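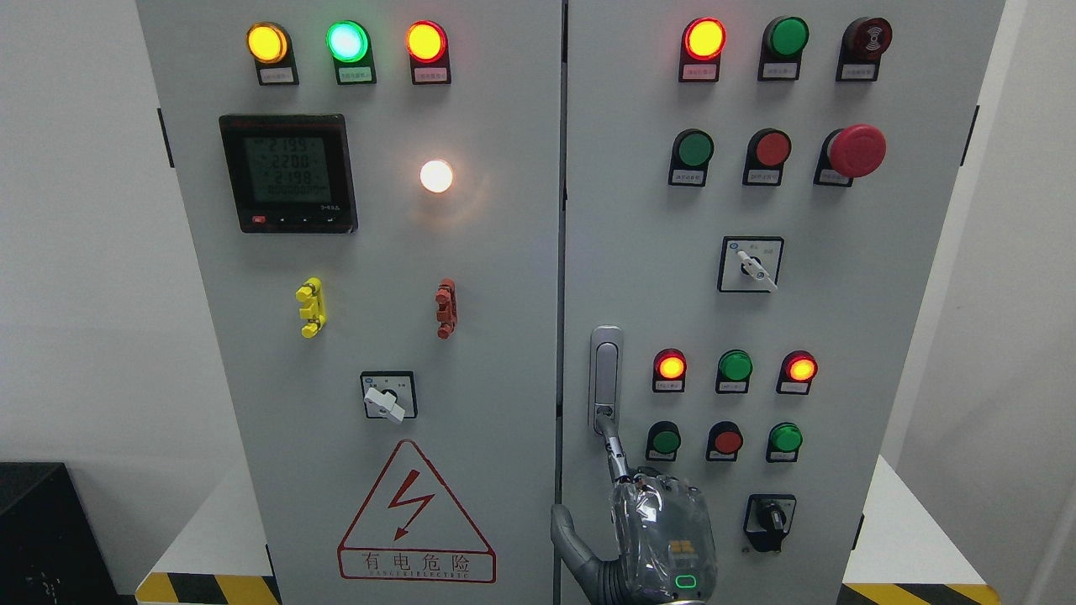

Figure 4. Front of the grey two-door control cabinet, with the indicator lights and the digital power meter on the left door and a hand in clear plastic film near the handle of the right door.

4.2 What the samples did and did not predict

Makers of molded stone-look wall panels nearly always offer a small sample piece, and buyers are told to judge the color and texture from it. We had doubts about this advice before the study began, and the results in this section have not removed them. A sample shows what one small area of one casting looks like. It says very little about how a finished wall will look from the sidewalk, and less about how that wall will look after a few summers.

The Brirno panels are the clearest case. The hand samples were judged "close to real stone" by most of the homeowners in the first round, and we have no reason to think those homeowners were careless. The face has deep shadow lines, the edges of the molded stones are uneven, and the color shifts from tan to a dull rust within a few inches. On a test wall of 40 panels, though, the same homeowners picked out repeats quickly, often while still walking toward the wall. One long stone with a notch in its lower edge caught the eye every time it came around. The hand sample did not include that stone. We do not suggest that the maker left it out on purpose, but a buyer who relied on the sample would have had no warning.

The Tomis panels did better on the wall than in the hand. Their samples were called flat and "plastic looking" in the first round. On the wall the shallower relief worked in their favor, as no single stone stood out enough to be noticed a second time. It would be easy to conclude from this that shallow relief is the better choice. We would be slow to say so. The Tomis wall faced north and was seen mostly in soft light, and the one low-sun viewing we managed made the joints between panels plain to everyone present. A west wall might have reversed the ranking.

Joints deserve more attention than the trade literature gives them. Both products use an interlocking side edge that is said to disappear once the panels are pushed together. On a flat, stiff backing, installed by people who had done it before, this was close to true. On the older of our two backings, which bowed slightly between studs, it was not. Gaps opened at the bowed sections and had to be filled with tinted caulk, and the caulk matched the panel color on the day it went on and not afterward. Most existing houses have walls more like our second backing than our first. Product photographs, so far as we can tell, are taken on walls like the first.

4.3 Color change

Color was the property on which the sellers' claims were strongest, and it is the one on which we have the least to offer in reply. Outdoor exposure ran from July to the following spring at the Butberg yard. That is too short a time to support any statement about a product sold as lasting for decades, and we make none. What we can report is that change was visible within the period and that it was not even. Of 67 panels set out, 13 had faded enough by the end for a viewer to pick them out from an unexposed panel of the same batch without being told which was which. Nearly all of the faded panels were in the darker color groups, and the grays held up better than the browns.

Two cautions apply. First, we do not know how much of the difference was present at the start. Panels from a single carton were not always alike when new, and our early photographs were taken on an overcast day and are poor evidence for small shifts in color. Second, a little fading may be no bad thing. Real stone weathers too, and several viewers preferred the exposed panels. What they disliked was a faded panel next to one that had not faded, which is what an owner would get after replacing a damaged piece. None of the sellers we contacted would promise that a replacement panel bought later would match the original order.

Accelerated lamp testing is often put forward as an answer to short outdoor trials. We ran a limited series and have left the results out of the tables. The order in which the panels faded under the lamps did not agree with the order in the yard, and until that disagreement is explained we see no value in printing numbers that readers may be tempted to turn into years.

4.4 Fit with modern houses

Stone-look panels copy a rural way of building, with small flat stones laid dry or nearly so. Catalogs now claim that the same panels suit contemporary houses just as well. To see whether this claim means anything, we showed the Nutsugah elevations in two versions, one with the panels run across the full front and one with the panels held to a single tall section beside the entry. Viewers strongly favored the second. A good many of them also said they would have preferred plain stucco to either, a choice we had not offered on the form and should have.

The result is less helpful to the catalogs than it may appear. A small area of panel beside large areas of smooth wall is a safe arrangement, and a small area of brick or wood siding might have scored as well. We did not test this. It also happens that a small area hides the two faults described above. There is less room for repeats, and with fewer panels there are fewer joints. Viewers may have been reacting to the lack of visible faults and not to any harmony between rough texture and plain surfaces. The drawings cannot separate the two.

Outside corners were a problem in both versions. The molded corner pieces come in fewer patterns than the flat panels, so the repeats line up in a vertical row - the very place where a mason would take the most care to vary the stones. Mitering flat panels avoids this but exposes the foam or resin core at the cut, and painting the cut edge took over four tries before the color was acceptable at arm's length.

Taken together, these results support a narrow recommendation. A buyer should ask to see a finished wall of at least one full story, in sun, before ordering. Where no such wall can be visited, a full carton laid out on a driveway is a fair substitute for judging repeats, though it tells nothing about joints or corners. The hand sample remains useful for ruling a color out.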